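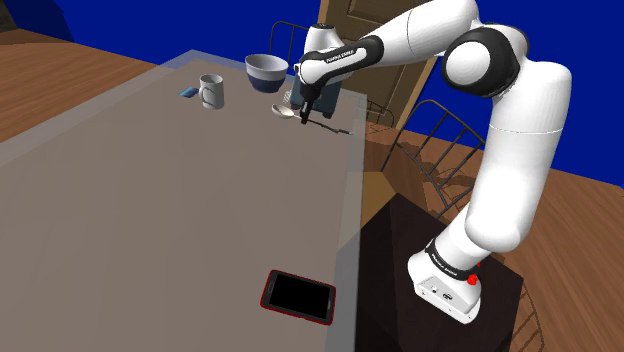
Simulated table-clearing cell with a Franka Emika arm. Rendering: Stuart Bunting

Our group at Ostance wrote a safety rule for the real arm before its first day of work. For the simulated arm we had no rule at all. I think this was a mistake, and I see the same mistake in many other groups.

In simulation a mug costs nothing, so people let the fingers hit the table and count the run as good when the object arrives. Later the same program goes to the real cell, and there the table is hard.

My proposal is simple. A simulated run should fail for the same reasons as a real one – too much force, a forbidden zone, a missing stop signal. When we checked our old results at Hulme in this way, 35 runs marked as successful had to be marked again. Two of my colleagues found this too strict. I understand them, but a standard that begins only at the laboratory door comes too late for the person who must stand beside the arm.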